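Hand-held gripper demonstration

A hand-held gripper demonstration is a recorded performance of a manipulation task in which a person works a gripper directly by hand, with no robot arm present. The recordings are used as training examples for a learning system that is later expected to carry out the same task on a robot. The method belongs to the wider field of learning from demonstration. 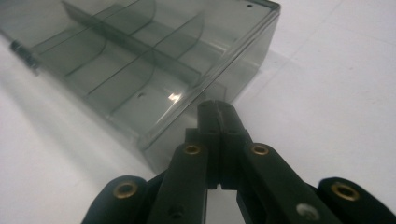

Gripper fingertips closed together at the front of a tinted plastic compartment box, seen from the camera on the tool.

Contents
1 Overview
2 Equipment
3 Recording procedure
4 Objects and surfaces
5 Labelling and review
6 The Brundari collection
7 Limitations
8 See also

Overview

Learning systems for manipulation need examples that pair what a camera sees with what a gripper does. Such examples can be obtained by steering a robot from a distance, by moving its arm by hand, or by giving the person a tool that ends in the same kind of fingers the robot will carry. The last of these is the hand-held method. The operator's own arm supplies the motion, and the tool records the path, the opening of the jaws and the view from a camera fixed behind or above the fingers.

The main attraction is speed. A practised operator can repeat a short task many times in a session, and the tool can be carried to places where a robot could not easily be installed. The main cost is that the human arm can reach positions and move at speeds that the robot cannot match, so part of the material has to be discarded or slowed before use.

Equipment

A typical tool consists of a handle, a trigger or squeeze lever, a linkage that turns the squeeze into a closing motion, and a pair of fingertips. Fingertips are often interchangeable. Narrow, flat-sided tips suit thin edges and small parts, while broad soft pads are preferred for bottles, fruit and cloth. A matte black finish is common, as it reduces stray reflections near the centre of the view.

The camera is mounted rigidly with respect to the handle so that the fingertips always occupy the same region of the picture. This fixed relation allows the learning system to treat the position of an object relative to the fingertips as a direct cue for movement. A shift in the mount during a session spoils the relation, and mounts are normally checked against a printed target before and after recording.

Jaw opening is measured either by a sensor at the pivot or from the picture itself, using markers on the fingers. The path of the tool is worked out from the camera picture together with a motion sensor in the handle.

Recording procedure

Each recording, usually called an episode, covers one attempt at one task. The operator starts from a neutral position, waits for a tone, performs the task and returns. Episodes are kept short. Long tasks, such as sorting a mixed tray of screws into a divided box, are split into separate steps: approach, grasp, carry, release and withdraw.

Operators are instructed to hold the wrist steady near contact and to avoid correcting a grasp by rolling the fingers, a habit that is natural for people but hard for most arms to copy. Failed attempts are retained under a separate label. They are useful for training a system to recognise that a grasp has slipped, although they are excluded from the set it is asked to imitate.

Variation is introduced on purpose. The object is turned, shifted or partly moved out of view between episodes, and the height and angle of approach are changed. Without such variation a trained system tends to learn one fixed path across the table and fails when the object is placed elsewhere.

Objects and surfaces

Opaque objects with clear edges are the easiest to learn from. Tinted and transparent plastics are harder. In a divided box of smoky plastic, walls that overlap in the line of sight appear darker than single walls, and the dividers behind can be seen through the side in front. A bright reflection on the floor of a compartment may be mistaken for a part lying in it. Curved cross dividers add a further difficulty, as their upper edges change apparent height with the angle of view.

Plain white tabletops are widely used in early stages of a collection. They give strong contrast with dark fingertips and leave shadows easy to see — a useful cue for height above the table. Systems trained only on such surfaces often do poorly on wood grain or patterned cloth, and later stages normally add other backgrounds.

Labelling and review

After recording, each episode receives a task name, an object name and an outcome. The moments at which the jaws begin to close and begin to open are marked automatically from the jaw signal and corrected by hand where the signal is unclear. A reviewer then plays the episode at reduced speed and rejects it if the fingertips leave the view, if the path estimate jumps, or if the operator's other hand touches the object.

Depth estimates are treated with caution for clear plastics. Many depth sensors return the surface behind the wall, or no value at all, and some collections drop the depth channel for these objects entirely.

The Brundari collection

The Brundari collection was recorded at the Hellstead workshop under Reinhold Ruppert and concentrates on small storage containers and their contents. Its first release, in June, held 206 episodes made with two tools of the same pattern. The tasks included lifting lids, nudging boxes into line and placing small parts in named compartments.

Detlef Albers prepared the labelling scheme, known as Kasten, which records the compartment targeted in each episode by row and position, counted from the operator's left. Boxes that are turned on the table keep their original numbering. An earlier scheme, Jurkel, renumbered the compartments after each turn and was dropped when reviewers disagreed on 13 episodes in a batch of 20.

Limitations

The tool records little about force. Two episodes may look the same although one operator pressed firmly against a wall and the other barely touched it. Fingertip sensors reduce the problem but add wiring and weight. Differences between operators are a second source of error, and collections made by one person transfer poorly to tasks that allow several reasonable strategies.

See also

Learning from demonstration
Parallel-jaw gripper
Remote operation
Transparent object detection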